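Drotcombe Allotment Society – monthly meeting, September
Start 7:10 pm, back room at Lò. Present: Cường Lã (chair), Bình Châu (notes), six plot holders. Apologies from plot 8.

Last minutes – read, agreed. One fix, the hose was 50 ft not 15.

Water. Tap by the lower gate still dripping. Cường rang Foltus, they want $319 to replace the whole standpipe. Felt to be steep. Bình to get a second price from Nimine before next meeting. Meanwhile turn it off HARD, please.

Plots 2 and 4. Plot 2 given up, key returned. Goes to next on the list. Plot 4 overgrown again – letter sent, no reply yet. Second letter to go out, then we decide.
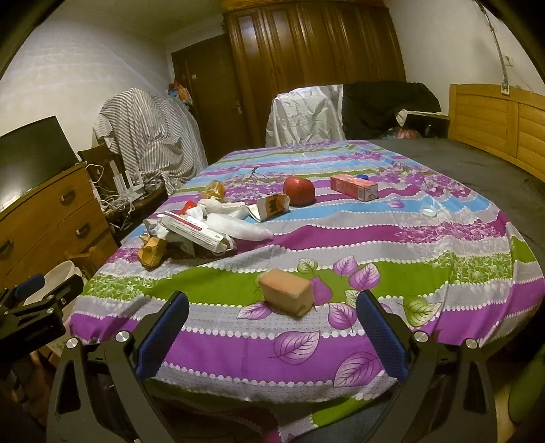
When do the new rents start? With the October bills, same rate for half and full plots per square yard.

Compost. Long talk. Too much cooked food going in the bays, rats seen twice by the shed. New sign needed, bigger letters. Left bay closed untill spring, use the right one. Bring your own fork, the shared one has lost a tine.

Seed order. Up to 20% off if we go in together. Lists to Bình by email, garlic and onion sets first. Late lists wont be added.

Bonfires – same rule as last year, after 6 pm only. Plot 8 wants it earlier, put off til they can come.

AOB: shed padlock code changed, ask Cường. Wheelbarrow tire flat.

Closed 8:25. Next one same room, 7 pm sharp.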